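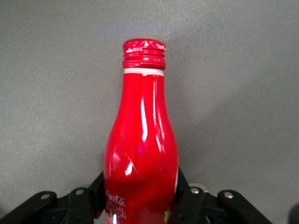
Can a change of controller alone affect how reliably a two-finger gripper holds a smooth, curved object?

A change of controller can affect the hold, provided that the two controllers close the fingers in different ways. In our tests, the controller that limited force during the last part of the closing motion shifted the object less than the controller that closed to a set position.

Summary

This report presents the results of a student project comparing two controllers for an electric gripper with linkage-driven fingers. The controllers were the Bultix unit supplied with the gripper and a Belkadi unit purchased separately. The arm, the fingers, the wrist camera and the test objects remained the same throughout. The report was prepared by Joana Barreto and Callum Bainbridge and submitted to the Department of Mechanical Engineering on 11/09/2020.

Background

The department's teaching laboratory uses small grippers for introductory pick-and-place exercises. Students in earlier courses had reported that tall objects sometimes leaned or turned as the fingers closed. These reports were usually attributed to poor alignment of the arm. The project was proposed in order to establish whether the closing behavior of the controller also played a part.

The Bultix controller accepts a target opening and drives the fingers to that position at a constant speed. If an object stops the fingers early, the controller continues to apply current until an internal limit is reached. The Belkadi controller accepts both a target opening and a force setting. It reduces speed when it detects contact and then holds the selected force. Both units connect to the same motor cable, although the Belkadi unit required an adapter that was made in the department workshop.

Test Objects

The objects were chosen to represent different grasping problems. A red bottle with a narrow neck served as the main test object, as its contoured body offers the fingers very little flat area. It was presented both upright and lying down on a cream-colored tray. A small yellow object with an oval shape was used to examine rolling. A wooden box fitted with black metal handles, supplied by Truvwood, allowed grasps on a thin bar. All tests took place on a gray tabletop.

The tray presented a difficulty that had not been expected. Its raised rim limited the angle at which the fingers could approach the bottle, and the approach path had to be revised before testing could begin. The revised path brings the gripper down from above and closes it across the narrower part of the bottle.

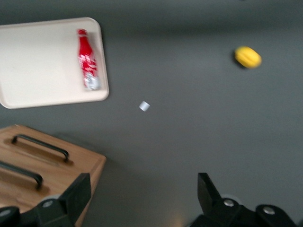

Procedure

Each controller was used for 200 grasp attempts, divided evenly among the object positions. An attempt consisted of the following stages:

The arm moved to a stored position above the object.
The wrist camera recorded a still picture before the fingers descended.
The fingers closed under the control of the unit being tested.
The system waited 600 milliseconds.
The arm raised the object, held it, and returned it to the surface.

The pause before lifting was the same for both units. In early trials without a pause, the arm sometimes began to rise while the Belkadi controller was still completing its slower closing motion. Those trials were discarded.

An attempt was recorded as successful if the object was lifted, remained in the fingers during the hold, and was returned without being dropped. Rotation and sideways movement were judged from pictures taken before and after closing. Both authors reviewed the pictures separately and discussed any attempt on which their records differed.

Thin strips of Briltine grip tape were fitted to the fingers for a short additional test in October. The results of that test are discussed separately and were not included in the main comparison.

Results

Upright bottle. Both controllers lifted the bottle reliably when the gripper was well centered. When the gripper was deliberately offset to one side, the Bultix controller pushed the bottle across the table before the second finger made contact. The Belkadi controller also moved the bottle, but more slowly, and the bottle was less likely to tip.

Bottle on the tray. This was the most demanding position for both units. The most common failure was rotation of the bottle during the lift. A higher force setting on the Belkadi controller reduced the rotation. The Bultix controller offered no equivalent adjustment.

Yellow object. The Belkadi controller gave the more consistent result. With the Bultix controller, the object was sometimes squeezed out of the fingers when they closed below its widest point.

Box handles. No meaningful difference was found. The handles are fixed and cannot shift as the fingers close, so alignment of the arm determined the outcome in nearly every case.

Grip Tape

The tape reduced slipping with both controllers, most clearly on the bottle. It also began to peel at the fingertips during repeated contact with the tray rim. A pad held by screws would be a more suitable arrangement for regular laboratory use.

Limitations

Only one gripper was available, and wear in its linkage may have affected later attempts. The Bultix unit was tested first in all positions. An alternating order would have been preferable, but exchanging the controllers required the arm to be shut down and calibrated again. Judging rotation from pictures was also less precise than direct measurement.

Recommendations

The authors recommend that the Belkadi controller be used for exercises involving bottles and other curved objects. The Bultix controller remains adequate for fixed handles, and its simpler settings are easier for new students to learn. The adapter drawing and the trial records have been placed in the laboratory's shared project folder, together with the stored arm positions for each object.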